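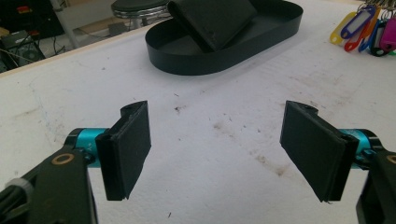 Feb 21, 2025

So I finally got called for jury duty! Three days at the county courthouse in Hollis, and now that the trial's over I'm allowed to talk about it, so you all get to hear about it whether you want to or not.

It was a burglary case. Somebody got into the back of a hardware store over on Mondale Street last April and left with $2,249 worth of power tools. The defense didn't argue that the stuff was missing, just that the guy in the chair wasn't the guy who took it — and I went back and forth on that the whole time.

The store's own camera was useless (a hood, a sleeve, a lot of parking lot). What got me was the pawn slip. He'd sold a drill for $50 the next morning, two towns over in Utov, and signed his real name! His lawyer said he bought it off a stranger. Okay, maybe, but then the serial number matched, and so did the one on the saw in his trunk.

We were in that little room for almost five hours. One lady wanted to acquit until we asked to see the slip again, and I'm glad she made us slow down, because I'd have voted after lunch and gone home.

Guilty on the burglary, not guilty on the second charge. Sentencing is in April and I might go sit in the back for it, I haven't decided.

Parking was not covered, by the way. Bring quarters and a sweater.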